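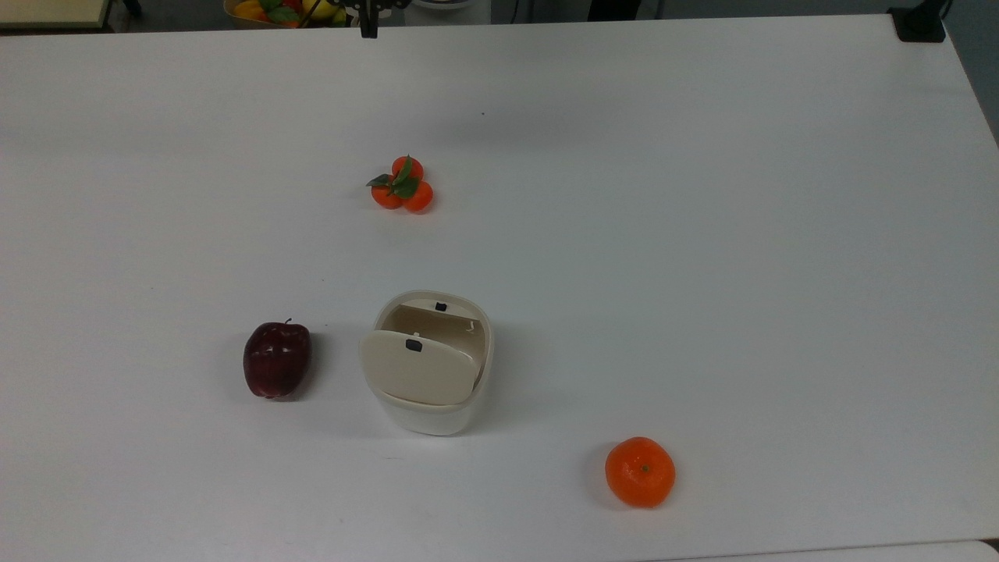
Tangerines on the white table.

Wednesday, workshop notes, started 4:10pm

Second working session on the Nenance regional growth paper. I missed the first twenty minutes of the call with the Sellier people so I'm going by the shared notes for that part (somebody please fix item 2 if I've got it wrong).

The big thing is that they want the draft to be a "shared statement" now. Last month it was a list of recommendations. I like recommendations! You can argue with them. A shared statement has to be something Collet can sign, and the chamber can sign, and the two colleges can sign, and by the time everyone has signed it we're in favor of "opportunity" and not much else. I said a more polite version of that. They took it pretty well and we agreed to keep a back section where the actual proposals live, each one with the name of whoever is willing to stand behind it.

Survey. We mailed 3000 and have 1371 back, which I'm really happy with, considering how long the thing was. I spent most of the morning on the open comments from the small firms. Same stuff over and over: can't find bookkeepers, can't get a loan officer to call back, the bus doesn't run late enough for second shift. The bus one surprised me the first time we saw it and now I think it should be on page one. Coding so far is in the spreadsheet, tab "open B". I changed "transit" to "getting to work" halfway through, so anything above row 400 or thereabouts still has the old label. Will clean up tomorrow.

Note to self: the under-35 owners answered the trade question completely differently from everyone else. Could be real, could be the wording. "Do you sell outside the region" is a weird question if your whole business is a website. Check whether they read it as shipping. If so we can't use that chart, and that's the chart Sellier liked best, ugh.

Tandora. Got the program for the spring forum finally. They've given us a 40 minute slot right after lunch on the first day, on the main stage, in front of what they say will be 2000 people. I have mixed feelings. It fits with what we're trying to do for the younger owners, and if even a few of them get up and talk it's worth the trip. But it's also a pile of work on top of the paper, and the paper is late already. I was hoping we could reuse the breakfast meeting material and I went through it this afternoon and we mostly can't, it's all last year's numbers.

They also want a press session the evening before. I don't think we have anything to announce by then. Unless Collet goes ahead with the apprenticeship money, in which case they'll want to announce it themselves and we'd be the backdrop. Fine by me, as long as the paper gets mentioned and somebody spells our name right.

Things I tried on the outline: moved wages ahead of housing, moved it back. Cut the history section down to a page. Took out the word "ecosystem" everywhere, eleven times, and put "firms" or "people" and it read better every single time.

To do
- ask Sellier which version goes to the printer
- relabel the old rows in open B
- call four or five of the under-35 group about the trade question
- tell Tandora yes on the slot, maybe on the press thing
- page one: bus

Stopped 6:30.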